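Search this site Enter keywords Go

Who checks the checklist? Notes on the Zeltham hand rules

Endon has sent members its draft good-practice sheet for robot hands working out of bins, and wants comments by the end of August. It runs to 4 pages. I read it twice and I'm still not sold.

The headline rule is a test of 500 picks before a hand goes on a line, with no more than two drops allowed. Fine, but 500 picks of what? Zeltham, where the draft was written, let each site choose its own parts. A shop that picks smooth blocks will pass by lunch. A shop with cables and odd housings may never pass, and both get the same certificate.

Then there's the cover. The sheet says soft coverings on the palm and thumb must be "in good condition." Who decides that? A folded, bunched sleeve can look fine from one side and be worn through on the other.
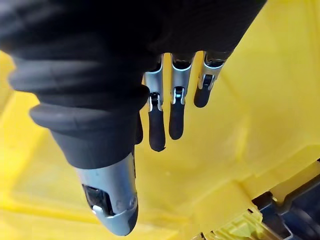
What the draft leaves out

Fingertips, mostly. The sheet has one line on them, asking for a look every 100 hours. It treats a metal thumb tip and dark rubber-like fingertips as the same thing, and I don't believe they wear the same way. A small nick at the end of one finger should at least get written down.

Arai and Mistis have both signed up early, which Endon mentions three times in its cover note. Signing up costs them very little at this stage. I'd like to see their drop logs before I copy their paperwork.

Send comments to Endon directly, and please ask about the parts list.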